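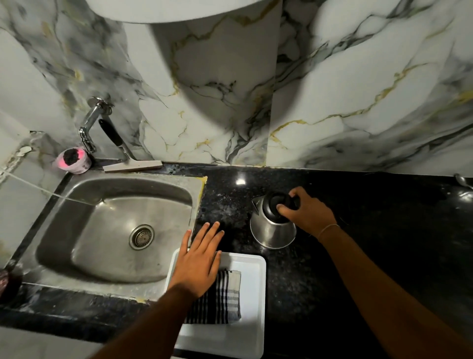

Refaire le joint d'un évier demande une petite heure de travail, plus le temps de séchage. Commencez par fermer l'eau du robinet et videz le plan de travail. Un vieux joint se repère vite à sa couleur : celui qui longe le bord droit de cette cuve en inox, côté granit, est jaunâtre et déborde un peu sur la pierre.

Retirer l'ancien silicone

Incisez le cordon des deux côtés au cutter, lame bien à plat, puis tirez dessus. Grattez les restes avec une spatule en plastique. Dégraissez à l'alcool ménager et laissez sécher 30 minutes.

Poser le nouveau joint

Collez deux bandes de ruban de masquage espacées de 5 mm. Coupez la canule en biais et déposez le silicone sanitaire d'un seul trait, sans vous arrêter dans les angles. Lissez au doigt mouillé d'eau savonneuse, puis enlevez le ruban aussitôt.

N'utilisez pas l'évier avant le lendemain.

Fiche rédigée par Josefina Insaurralde, février 2023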